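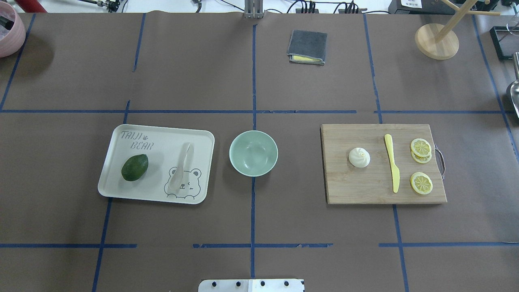
Songül Altıntaş
Produce columnist, Odstead Food Co-op

Avocado FAQ: what works, what doesn't

Sunday, June 17, 2018

I get more mail about avocados than about everything else in the produce section put together. Most of it quotes a tip somebody saw online. I've tried plenty of those tips in my own kitchen and came away unimpressed by the bulk of them.

Does a paper bag really speed up ripening?
A little. Avocados give off ethylene as they ripen and a closed bag holds it in. Adding a banana or an apple helps some. If the fruit was picked too early, though, you can bag it with a whole bunch of bananas and it will still go rubbery.

What about ten minutes in a low oven?
It gets soft. Soft and ripe are different things, and the taste gives it away on the first bite. I would sooner eat toast with butter.

Can I judge ripeness by the color of the skin?
With Hass, partly. They tend to darken as they ripen, but I've had dark ones that were hard as a baseball. Plenty of other varieties stay green the whole way. Press gently near the stem end with your palm, and please leave your thumb out of it. The next shopper gets your bruise.

Should I flick off the stem cap and look underneath?
I know the trick. Green means good, brown means bad, supposedly. Amnuay Paisan at Hallard Produce has been buying fruit for 26 years and he doesn't bother with it. Pulling the cap also opens a hole in fruit you may not end up buying.

Does leaving the pit in stop the flesh from browning?
It stops browning under the pit, where air can't get to it. So would a golf ball. For the rest, press plastic wrap right against the surface, or rub on lemon or lime juice and accept that it'll taste of lemon or lime.

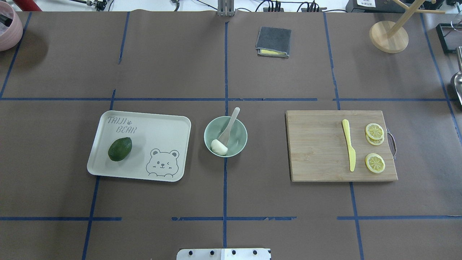 Storing them

Counter or fridge?
Counter until ripe, then fridge. A ripe one will usually hold for a few days in there. Putting a hard one in the fridge slows everything down, and a long stay can leave the flesh gray and stringy.

Is it safe to keep them in a jar of water?
Skip this one. It does keep the flesh green, but germs sitting on the skin can multiply in the water. Scrub whole avocados under the tap before you cut them, too. The knife drags whatever is on the outside to the inside.

Can I freeze them?
Mashed, with some lime, yes. Halves come out watery. Fine for a smoothie, sad in a salad.

Are those avocado slicers worth buying?
Erhan Dursun wrote in to defend his, and I believe him that he likes it. Mine has been in a drawer since April. A table knife and a spoon do the same work. If you cut yourself regularly, set the fruit on a board instead of holding it in your hand.

Is an avocado a low-calorie snack?
No. A good-sized one runs over 200 calories. It's decent food, with fiber and fat that'll keep you full for a while, but the word "superfood" was made up to sell things and I don't use it.

Can I grow a tree from the pit?
You can grow a houseplant. Fruit takes years, if it comes at all, and it may not resemble the one you ate.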